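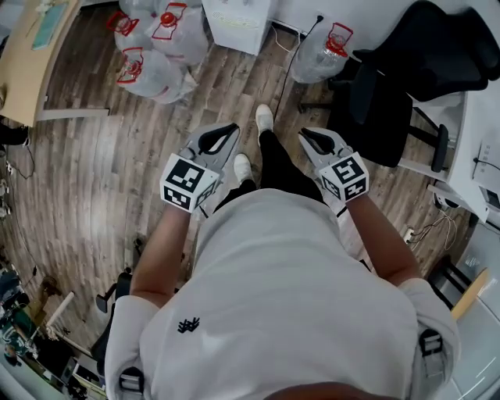 Ainhoa Arrieta

Ticket: Nuneo sleeping mat goes soft overnight, replacement does the same
Status: Reopened by customer
Bought from: Cárdenas
Price paid: $188

Opening message

I'm reopening my own ticket. It was marked solved after I was sent a second mat, and the second mat does what the first one did. I blow it up at bedtime, it's firm, and by the small hours my hip is on the ground. Your last reply said this is "normal cooling of the air inside". I've slept on inflatable mats for a lot of years and I know what cooling does. You give it a couple of puffs before you nod off and that's the end of it. It doesn't put your hip on the tree roots.

I was told to try a list of things and report back, so I've kept notes. They're below in the order I did them.

Test 1. Home, spare room floor

Blown up with the pump sack until firm, valve closed, nobody on it. Left it all night with the heating off. Still firm in the morning. I can see why your workshop passed the first mat if this is the test they use, but I don't camp without lying down.

Test 2. Home, with weight

Same mat, same room, with me on it. Soft at the shoulders by morning, and flat enough at the hip that I could feel the floorboards. The room was the same temperature when I got up as when I went to bed. I checked, having been told twice about cold air.

Test 3. The bath

Your instructions say to hold the mat under water a section at a time and look for bubbles. Have you tried this? A full-length mat with air in it doesn't want to go under water. I got the foot end down, then the middle by kneeling on it, and most of the bath went over the side. No bubbles from the seams or the face fabric. None from the valve either, but I noticed I'd been pressing on the valve cap the whole time with the heel of my hand, so I don't count that result.

Test 4. Soapy water on the valve

Dish soap and water dabbed around the valve with a sponge, mat lying flat, nothing touching the cap. Nothing for a while. Then I sat on the middle of the mat and a small bubble started growing on the hinge side of the flap. I wiped it off and it came back in the same spot. I stood up and it stopped. Sat down, started again.

I did this with the first mat as well (I haven't sent it back yet, you can stop emailing me about the return label) and got a bubble in the same spot, only slower.

Test 5. Cleaning the valve

Per your advice: flap open, rinsed under the tap, wiped around the seat with a damp cloth, dried, closed. There was no grit in it that I could see. Slept on it again at home. A bit better, I'd say, though I had been told it would be better, so take that how you like. Still soft by morning.

Test 6. Bargate, one night out

Walked in with the tent and pitched on the flat ground past the creek. It was 2 degrees when I turned in. Let the mat sit in the tent for 59 minutes before topping it up, so the air inside had time to cool. (You asked for an hour. I got cold.) Topped up hard, cap pushed down with my thumb all the way around. Woke at 20 past three with my hip on the ground. Topped up again and it was flat again when I got up to make coffee.

My old foam mat was in the pack as a back-up and I put it underneath for the rest of the night. I now carry two mats, and the whole point of buying this one was the weight.

Test 7. The Notell valve

A friend has a Notell mat with what looks to me like the same size of valve. The flap on hers is a separate piece that pulls out, so I swapped it into my newer mat. It's not an approved part and I know that'll be the first thing in your reply. Slept on it at home with her flap in. Firm at bedtime, firm in the morning. Put the original flap back the following night and I was on the floorboards again.

One night isn't proof. I did it a second time with the same result, and then she wanted her flap back.

Reply from support, pasted in so it's all in one place

"Thanks for the detailed notes. We haven't had other reports of this valve leaking. We suggest trying a lower inflation level, as over-inflation can cause premature softening. Please note that use of third-party parts may affect your warranty."

My answer

A lower inflation level means starting the night closer to the ground. I tried it anyway. It got to the ground sooner.

As for no other reports, the assistant at the Cárdenas counter pulled a bag of spare flaps out of a drawer before I'd finished my sentence. They didn't have any left in my size. Maybe that's a coincidence.

What I'm asking for:

A new flap for each mat, from a different batch if you have batches. Not another whole mat with the same flap in it.

Someone in the workshop to test one with a person lying on it overnight, and tell me what they find.

If neither of those can be done before my March trip, my money back, and I'll post both mats to you together.

Please don't mark this one solved until I've slept on it.

Update

Flaps arrived in a padded envelope, no note. They look the same as the old ones to me, same mould mark on the underside. One is in the newer mat now. Soap test with me sitting on it: no bubble so far. I'll sleep on it tonight and add the result here, and then I want another night at Bargate with it before I agree to anything.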